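# Why Does a Sofa Feel Soft?

Sit down hard on a wooden chair and you feel it right away. Sit down hard on a sofa and you sink a little, then stop. What is going on inside?

A sofa is built in layers. At the center is a frame, often made of wood. The frame holds your weight and gives the sofa its shape. If you knock on the underside of a sofa, you may hear it.

Across the frame there are springs or wide stretchy straps. When you sit, they bend. When you get up, they go back to where they were.

On top of the springs comes foam. Foam is full of tiny pockets of air. Your weight squeezes the air out, and the foam gets flatter. When you stand, air goes back in and the foam puffs up again.
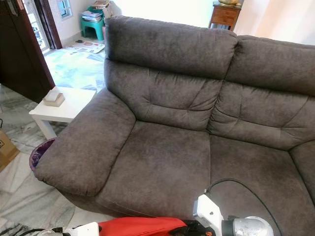
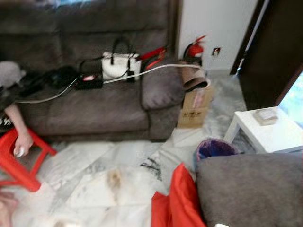
The outside layer is the cover. It can be cotton, wool, leather, or a cloth made from very thin plastic threads. Makers test covers by rubbing them again and again with a machine until the threads start to break. A strong cover lasts through thousands of rubs.

Old sofas had no foam at all. Some were stuffed with horsehair, which is curly and springs back well. Others had straw, which went flat and felt scratchy.

## Try it yourself

You need a kitchen sponge, a folded towel, and a heavy book.

1. Put the book on the sponge. Wait 3 minutes.
2. Take the book off and watch the sponge.
3. Do the same with the towel.

Which one got its shape back faster? Write down what you saw, and try it again with two books.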